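Monday, late, kitchen table

Day one of the arms at Kustitz and I'm too wound up to sleep, so I'm writing it down.
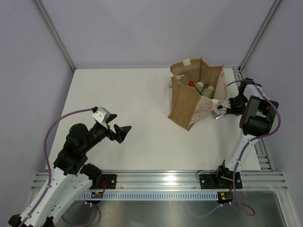 I've been packing orders in this building for 11 years, and I know how my body feels after a Monday. Shoulders like two bags of wet sand, the right thumb not wanting to bend around a toothbrush. Tonight the thumb is fine. My eyes are fried and my brain is going in circles, but the thumb is fine, and I keep bending it to check (I just did it again).

So. For anyone reading over my shoulder, meaning me in a couple of years when I've forgotten all this: the grocery side at Kustitz is bags. Somebody orders online, we fill a bag, the bag goes out to the pickup window or onto a van. Bottles, jars, boxes, whatever people want. For as long as I've been there it's been a person at a bench with a list, and the benches face each other, and you talk. You talk all day long! I know more about Salinas and his divorce than his lawyer does.

Now there are cells. That's what the Cloltell people call them, cells, and yes, every prison joke has already been made. They have 3 set up along the wall where the returns cages used to be, each with its own table and a pair of arms, and a few of us have been picked to be "cell leads." I'm cell two. I got a badge sleeve in a different color. I also got 40 cents more an hour, which my sister thinks is an insult and which I think is groceries.

The Cloltell trainer is a woman named Flurina Stöckli, and I was ready to dislike her. I'd pictured somebody in a blazer. She came in wearing a fleece with a burn hole in the sleeve and asked where the good coffee was, and then she asked each of us to pack a bag while she watched. No clipboard or anything. She just watched, and then she asked me why I'd put my left hand where I'd put it.

I had no idea I'd put it anywhere! She made me do it again slowly. What I do, apparently, is hold the mouth of the bag open with the side of my left hand while my right goes in with the bottle, and then my left sort of rolls the bottle against its neighbor so they don't knock. I've done that so many thousand times that it's not a thing I do anymore, it's just packing. She got quite excited about it. She had me do it with tall bottles and short ones and a jar, and she kept saying "and there, what was that?" and I'd have to stop and think about my own wrist.

I felt about nine feet tall for an hour. Then at lunch I sat down with my soup and thought, wait, I just gave that away.

I said so to Salinas, who is not a cell lead and isn't pleased about it. He said of course you did, what did you think the badge sleeve was for. He's been chewing on this since they announced it, and he's got a whole speech. The speech is that they'll need us until they don't. I couldn't argue with it much. I said they'd promised no layoffs through next July and he said, and what's after July? August, I said. He laughed at least.

Anyway, the work. I'd better get down what the work was, because it's nothing like I thought it would be. I figured I'd be pushing a green button. What I did all day was bags.

A soft bag is a horrible thing to give to a machine. A box stays a box. You put a box on the table and it's where you left it and it's the shape it was. A bag has opinions. The sides cave in, the mouth goes crooked, one corner sticks up and the other one slumps, and the straps go wherever they feel like. Every time you take one off the stack it's a different bag, even when it's the same bag. My job, for now, is to set the bag down on the table in some kind of decent shape, reset things when the arms get into trouble, and write down what kind of trouble it was. Flurina was very particular that I shouldn't set it up too nicely. If I fluff every bag into a perfect square, she says, then the thing only ever learns perfect squares, and customers don't bring in perfect squares. (We do the reusable ones now, the customers' own. They come back in every state you can imagine.)

So I spent a good part of my shift practicing being sloppy on purpose, after 11 years of being told off for it. I'd put one down and my hand would sneak back to straighten the rim and Flurina would cough.

And bottles! Bottles lean. You get a few in there and they tip over on each other, and then the tall skinny one that was upright when you last looked has slid over. For me that's no bother, you nudge it with a knuckle and go on to the next. For the arms it's a whole conversation. And the straps, don't get me started. A strap flops inside the bag and gets under a bottle, or it hangs down outside right where the gripper wants to be. I've got a column on my sheet that just says STRAP and by the afternoon break it was the longest column by a mile.

What surprised me was how slow they are. I don't know what I expected, some kind of blur I guess. They're careful, like somebody carrying soup. I caught myself leaning forward and sort of helping with my shoulders, the way you do when someone else is parking the car. Once I said "left, left, left" out loud. The guy on cell three heard me and did it back to me for the rest of the day.

I was faster than it all day. I want that on the record. I could have filled 5 bags by hand while it thought about one, and part of me was very smug. But then I'd go get water and come back and it hadn't gone for water. It was just still at it. That gave me a funny feeling, a bit like when you come downstairs at night and the fridge is humming. I'm not explaining it well.

The other thing is the quiet. The cells are in a row and we all face the wall. At the benches you look at a person. Now I look at a table and the person next to me is looking at their table, and if I want to talk to somebody I have to turn around, and then I feel like I'm not minding my cell. I went from first break till lunch and said maybe a dozen words, and most of those were "left." I missed Salinas. I'd never tell him. I missed hearing about the lawyer.

I brought it up at the end-of-day thing, where we stand in a circle and say how it went. Everyone else said technical things, the labels are peeling, the light's too bright on the metal, and I said, can we turn the chairs? Our supervisor looked at me like I'd asked for a pony. But Flurina wrote it down. She said at the last place she'd been, a depot over in Plulero, people asked for the same thing, and they ended up putting the cells so the leads sat back to back with a gap in between, and you could swivel. She's going to ask about it. We'll see. I've heard "we'll ask about it" before, I heard it about the bathroom fan.

She also said something I've been turning over since. I asked her flat out, when it's learned the thing with my left hand, what do I do then? And she didn't give me the brochure answer. She said she didn't know. She said what she's seen is that some people move to looking after more than one cell, some go to the window with the customers, and some leave because they hate it, and she couldn't tell me which one I'd be. I liked her for that, and I also wanted to throw my soup at her.

The window might not be bad, if it came to that. I like people. I don't like standing all day though, and I'd have to wear the apron.

Things I want to remember to ask tomorrow:

Whether my trouble sheets get read by a person or just typed in somewhere. If it's a person I'll write neater, and if it isn't I'm going to stop apologizing in the margins.

Whether we can get stools that go down lower. Whoever picked these has legs like a heron.

What happens with the heavy orders, the cat litter and so on. If they could start with the cat litter I'd be a convert overnight.

Whether the 40 cents starts this week or the next pay period. I should've asked that first!

Oh, and I nearly forgot. On my way out I passed my old bench. They've left it set up for the holiday rush, and there was one order sitting in the tray that hadn't been picked up by anyone, a small one, mostly bottles. My shift was over. I had my coat on. I packed it. Left hand on the rim, roll the bottle in, the whole business, and this time I watched my hand the entire time and it felt so strange, like when you think about your tongue and then it doesn't fit in your mouth. I bumped two bottles together. I never bump bottles.

Salinas saw me from the time clock and yelled that I was taking work from a robot.

Need to put the towels in the dryer. Need to set the alarm earlier too, they want leads in before the rest. Thumb still fine.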